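**Apontamentos da aula 6: o micro-ondas na cozinha de casa**
Curso livre de Economia Doméstica, Promia

Antes de mais, obrigada a quem trouxe os manuais antigos na aula passada (havia um já sem capa, coitadinho, mas lia-se tudo!). Estes apontamentos retomam a conversa que tivemos sobre potências e tempos e acrescentam a parte da limpeza, que ficou a meio quando a hora acabou.

## Onde o pousar

O micro-ondas quer uma bancada plana e firme, longe do lava-loiça e do fogão, com folga atrás, dos lados e por cima para o ar circular. Quanta folga? Depende do modelo, e o manual diz sempre. Não lhe ponham em cima a caixa do pão nem a pilha de panos, que eu bem sei como é, a bancada é pequena e tudo serve de prateleira. E a ficha deve ficar num sítio a que se chegue sem arrastar o aparelho.

## O que vai e o que não vai lá dentro

- Vidro e cerâmica próprios para micro-ondas: vão.
- Plástico: só com indicação expressa, e mesmo assim convém tirar a tampa ou deixá-la entreaberta.
- Loiça com filete dourado ou prateado: não vai, nem por um instante.
- Ovos com casca: não, por favor. Quem já limpou um percebe-me.
- Biberões e sopas de bebé: aquecer destapados, mexer muito bem e provar a temperatura.

## Aquecer por igual

O calor distribui-se mal e o centro do prato fica quase sempre para trás. Espalhem a comida em coroa, com o meio vazio, parem a meio do tempo, mexam e voltem a ligar. Depois deixem repousar um minuto ou dois. No exercício da tigela de arroz (348 gramas, pesados na balança da sala de Soltcombe) o grupo que mexeu a meio teve um resultado bem mais uniforme do que o grupo que se fiou na sorte, e ficou registado na vossa ficha, na página 56.

## Ler o painel

Cada fabricante arruma as teclas à sua maneira, e por isso vale a pena perder cinco minutos a olhar para o painel antes de lhe carregar à toa. Procurem primeiro o mostrador, depois as teclas de tempo, depois o arranque e por fim a abertura da porta. Os símbolos pequeninos costumam ser a parte mais ingrata, sobretudo quando a impressão é clara sobre um fundo claro.
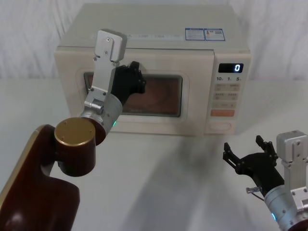

Se em vossa casa houver alguém que veja mal, um pontinho de verniz em relevo na tecla mais usada faz maravilhas, e sai com facilidade se um dia mudarem de ideias.

## Limpeza

Uma taça de água com rodelas de limão, uns minutos na potência média, e depois a porta fechada mais um bocadinho para o vapor amolecer os salpicos. Passem um pano macio, sem esfregão, e não se esqueçam da borracha e da moldura da porta. Por fora basta um pano bem torcido. Os autocolantes de aviso ficam onde estão.

**Para a próxima aula:** copiem os símbolos do painel do vosso aparelho e tragam o desenho, mesmo que seja feito à pressa.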